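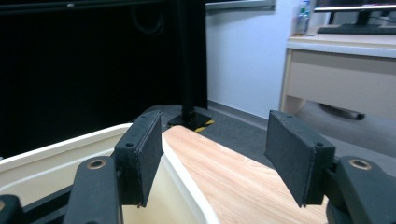 How to Tell If a Chore Is Ready for a Machine

People ask whether a robot can do the dishes or tidy the stockroom yet. The short answer is that it depends on the chore, and you can learn a lot by testing it yourself before you spend any money. The steps below use a hand-held gripper with two padded fingers, the same kind of hand many robot arms have. If you can't do the job with it, a robot with the same hand won't do it either.

What you need

A two-finger gripper you can hold and squeeze
A shallow plastic bin
A flat wooden board to work on
A handful of things from the chore you have in mind
A notebook

Step 1. Pick one chore and make it small

"Clean the kitchen" is too big. "Move the spoons from the bin to the board" is a chore you can test. Write down where each thing starts and where it should end up. Noemí Meléndez tried this first with "put away the laundry" and gave up after an hour. She started over with folded washcloths only and got through it.

Step 2. Set up low and close

Put the bin and the board side by side so you can reach both without moving your feet. The floor is fine. Leave enough room to bring the gripper in at an angle, which matters most near the walls of the bin.

Step 3. Do it with your hand first

Do the whole chore once with your bare hand, at normal speed. Notice every time you use a third finger, slide something to an edge to lift it, or feel for it without looking. Write these down. They are usually the places where the gripper will have trouble.

Step 4. Do it with the gripper

Use one hand only and keep the other behind your back. Open the fingers wider than the object, come in straight, close, lift, and let go over the target. Foam pads help with smooth or slightly uneven things. They do very little for thin, flat things like a coin or a sheet of paper lying on the board.

Run the chore 22 times. Fewer than that and you will mostly remember the good tries. Mark each one as done, dropped, or missed.

Step 5. Change something

Turn the objects over, mix them up, and move the bin a hand's width — then run it again. Shop-floor jobs often survive this step, as parts tend to arrive the same way each time. Household chores often don't.

Step 6. Read your notes

If you dropped or missed two or fewer, the hand is not the problem. What remains is whether a machine can see the objects and plan the moves, and that is harder to test at home. If you struggled, look for a different gripper or a simpler version of the chore.

Where things stand

Sorting solid objects into bins is a fair job for a machine today if the objects don't vary much. Wiping a flat surface is close. Clothes, bags, cables, and anything wet or soft still go wrong often enough that a person has to stay nearby. Perla Camacho's rule for her parts room is that a machine has to get through 1,000 picks before she stops watching it — so far only the boxed parts have made it.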